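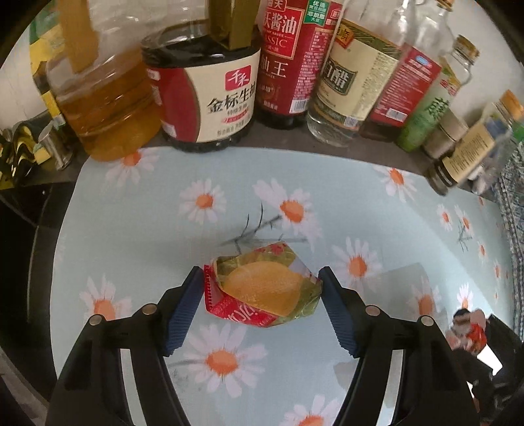 4. Cleaning and Storing the Table Cover

Read this section before first use of the Utness wipe-clean table cover. Remove food, wrappers and dishes before you begin.

4.1 Daily cleaning

1. Shake crumbs into a trash can. Do not sweep them across the printed side with a stiff brush.
2. Mix 2 teaspoons of mild dish soap into 5 cups of lukewarm water.
3. Wipe from the center toward the hem with a soft cloth.
4. Rinse with clear water and blot dry.

NOTE: Salt and cooking oil left overnight can dull the coating. Treat grease spots with undiluted dish soap for two minutes, then repeat steps 3 and 4.

CAUTION: Do not use bleach, acetone or scouring powder.

4.2 Machine washing

1. Check the care tag. Covers marked "W" may be washed; all others are wipe-clean only.
2. Select the gentle cycle. Water temperature must not exceed 93 °F.
3. Hang to dry. Do not tumble dry or iron the coated side.

4.3 Storage

1. Let the cover dry fully on both sides.
2. Roll it, printed side out, on a cardboard tube. Folding leaves permanent creases.
3. Store away from heaters and direct sun.

Last updated: 2026-02-28

Related sections
Fitting the Corner Clips
Removing Candle Wax
Replacement Hem Tape

Contact Utness Customer Service | © Utness | Back to top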